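基于遥操作示教的桌面小物件摆放：课程项目报告

课程：机器人学习实践
小组：第 8 组
执笔：Agustina Zúñiga

一、题目与分工

本项目的任务是用遥操作的方式教一台六轴桌面机械臂完成小物件的拾取和摆放，再用采集到的示教数据训练模仿学习策略，比较两种示教方式对结果的影响。两种方式分别是：

（1）拖动示教。操作者直接握住机械臂末端，带着它走完整个动作，系统记录关节角和夹爪开合。

（2）主从遥操作。操作者在旁边操作一个结构相同、尺寸较小的主臂，从臂跟随运动。操作者的手不进入工作区域。

开题时我们还打算做手机陀螺仪控制，试了两个下午，末端姿态漂移太大，后来放弃，相关代码保留在仓库的 old 目录下。

我负责主从通信、数据采集和本报告的撰写，另外两位组员负责标定和训练。

二、硬件和软件

从臂使用实验室现有的 Rastow 六轴臂，末端装平行夹爪。主臂是我们按 Grokton 套件的图纸打印装配的，关节处用舵机读角度，不输出力矩。因此操作者感觉不到从臂受到的阻力，这一点对后面的结果有影响。

相机两台，一台固定在工作区侧面，一台装在腕部。两路图像和关节数据在同一台主机上打时间戳，统一重采样后写入数据文件。最初我们让两路图像各自写盘，回放时发现夹爪已经闭合而画面里还没有碰到物体，查了很久才确认是腕部相机的缓冲造成的延迟。改成只取最新一帧以后，这个问题不再出现。

训练部分使用课程提供的 Morgan 代码框架，策略输入为两路图像和当前关节角，输出未来一段时间的关节目标。网络结构没有改动。

三、任务定义

任务分三个子任务，难度递增：

任务 A：夹起骰子，放到纸盒上面。
任务 B：把筹码从桌面夹起，放进小碗。
任务 C：先做 A，再做 B，中间不复位。

任务 A 看起来简单，但骰子的朝向会影响夹取。如果骰子相对夹爪转过一个较大的角度，两指会先碰到棱，把它推歪。示教时我们要求操作者先在上方把夹爪转到与骰子侧面平行，再下降。

任务 B 的难点在于筹码很薄，平放时夹爪几乎没有可以夹的高度。我们的做法是让一侧手指贴着桌面慢慢靠近，另一侧同时收拢。拖动示教时手上能感觉到手指碰到桌面，主从遥操作时只能靠看。

四、示教采集流程

采集前先做一次零位校准，主臂和从臂都摆到标定架规定的姿态，按下脚踏开关记录偏移。每次开机都要做，中途主臂断线也要重做。

一条示教从从臂静止在起始位开始，到物体放好、从臂退回起始位结束。操作者踩一下脚踏开始，再踩一下结束，踩两下表示作废。作废的数据不删除，另存到单独目录，便于以后分析失误。

两种方式由同样三个人采集，每人先练习，再正式录制。练习数据不进入训练集。经过筛选，三个任务、两种方式合计保留 2,315 条有效示教。筛掉的主要是以下几类：物体中途掉落；操作者停顿过久；夹爪碰歪了纸盒；拖动示教时手臂遮住了侧面相机。

最后一类只在拖动示教中出现。我们试过让操作者换到另一侧站立，遮挡少了一些，但握持的姿势很别扭，动作也不连贯，最后只规定手要握在腕关节后方。

五、训练与测试

每种示教方式、每个任务单独训练一个策略，步数统一为 4,000 步一个检查点，取验证误差最低的检查点上机测试。验证误差和上机表现并不总是一致，任务 B 有一个检查点误差最低，但上机时夹爪总是提前闭合，我们仍按事先定好的规则使用它，没有另选。

每个策略每轮测试 14 次，物体初始位置按事先画好的位置表摆放，两种方式用同一张表。任务成功以物体最终位置为准，动作是否好看不计入。

六、工作区布置

测试在办公区的一张白色桌面上进行，与采集时的实验台不同，目的是看策略换一个环境后还能不能用。纸盒横放在桌面中部，与桌沿平行，骰子的目标位置在盒顶靠中间处，白、深红、绿三枚筹码平放在盒子前面。桌上原有的物品不收走，例如左侧带白盖的绿底盒子和右侧的洒水壶，它们作为背景干扰物。
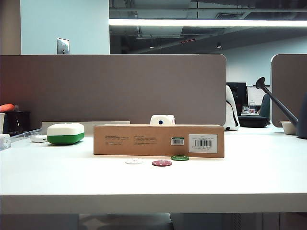 七、结果

任务 A 两种方式差别不大，失败多发生在骰子朝向偏斜的几个位置。任务 B 拖动示教训练出的策略更稳，主从方式的策略经常停在筹码上方一点的高度就闭合夹爪。回看主从方式的示教数据，操作者自己也常有这个动作，通常要试两三次才夹住，策略把试探的部分也学了进去。任务 C 的失败大多来自 B 的部分。

换到办公桌以后，两种方式的成功率都有下降。拖动示教的策略下降更多，我们推测与训练画面中经常出现操作者的手有关，但没有做去掉手部画面的对照实验，不能下定论。

八、存在的问题

主臂没有力反馈，贴近桌面的动作很难做准。我们考虑过在夹爪电流超过阈值时让主臂振动提示，元件已经买到，没有来得及装。

位置表覆盖的范围偏小，靠近桌边的位置没有测。

三位操作者的习惯差别明显，有人下降快，有人会在半空停一下。本报告没有按操作者分开统计，数据文件里保留了操作者编号，后续可以补做。

九、数据与代码

全部示教数据、标定文件和位置表已上传到课程服务器的 Lusarwood 目录，读取脚本和说明放在同一目录下。主臂的打印件有一处修改：第三关节的外壳加厚，原图纸的壁太薄，装配时裂过一次。需要重新打印的同学请用目录中的新版本。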